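Chapter 2
Teaching a Task by Showing It

After reading this chapter, you should be able to tell hand guiding from remote control, explain what is stored in a recording, and plan a short set of recordings for a simple task.

Chapter 1 dealt with robots that follow written steps. Written steps work well when the part is rigid and always arrives in the same place. They work poorly with cloth, bags, and soft toys, whose shape changes with every grip. For this kind of work it is often easier to show the robot what to do.

There are two common ways to show it. In hand guiding, a person takes hold of the arm and moves it through the task while the joints record their positions. In remote control, also called teleoperation, the person stands apart and the robot copies commands sent from gloves, levers, or a second pair of arms. Hand guiding is simple to set up, but moving two arms and all their fingers at once is hard for one person. Remote control handles two arms better, though the operator usually feels little of what the fingers touch.

A single recording is called a demonstration. The Surkdale exercises used in this book have 212 of them, in sets of 20 or more. Each one stores the camera view, the joint positions, and the commands, all on the same clock.

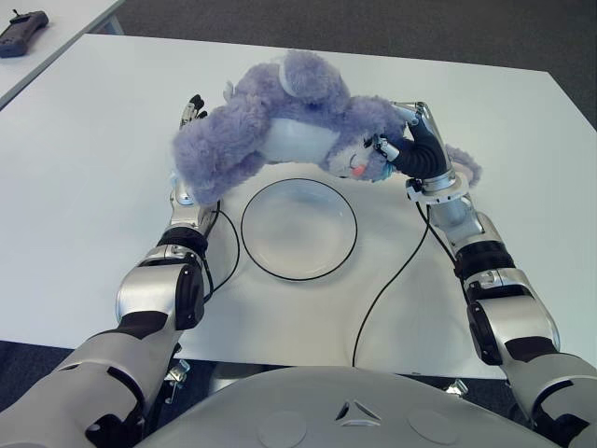
Photo: Zaten Robotics Lab, Surkdale

Soft objects are a good first test for two hands. With one hand near each end of a plush toy, the operator has to keep the hands working together. If they drift apart, the fur stretches; if they come too close, the body sags. Cables matter too, and their slack should be checked before recording starts.

Section 2.1 begins with hand guiding on a single arm. Remote control of two arms is covered in Section 2.4, on page 53.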